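Progress report to the Rallis Fund
Sorstead packing room
2023-05-29

We are glad to be writing with mostly good news this time, and thank you again for your patience over the winter, when there was so little to tell you. The packing room at Sorstead is now in proper use. Your grant went on the tables, the shelving and the first order of cartons from Corkov, and we have 30 pounds left over, which we should like to put towards tape if you don't mind.

Since the last report we have sent out 224 parcels, most of them to households on the Mevwood side. Small packets are still handled one at a time at the light wooden table against the wall, with a flat cardboard box kept within reach and the artificial flowers left in their corner, as everyone seems fond of them. It is slow work and we had hoped to be quicker by now, but very little goes astray.
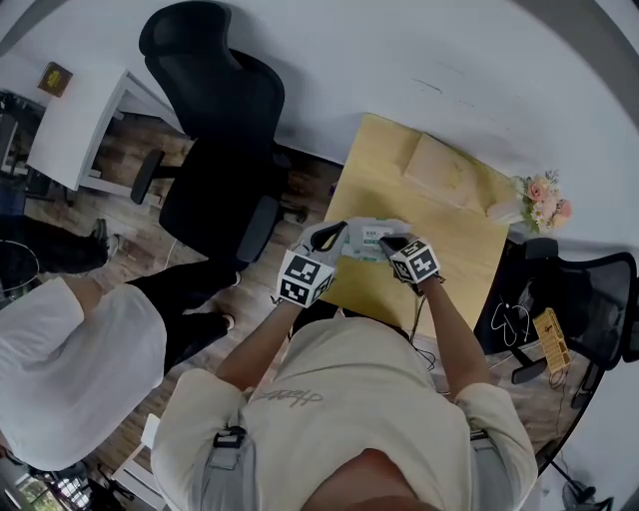 Mevwood wrote back that the parcels have been arriving in good order, though they would dearly like the smaller packets grouped by household before they leave us, as sorting them at the other end takes up most of a morning. We think this is fair and have begun trying it with four households.

Two things are still outstanding. The labels came in the wrong size and have gone back, and we need a better place for the spare cartons before the busy spell in November. We will write again once the labels are sorted out.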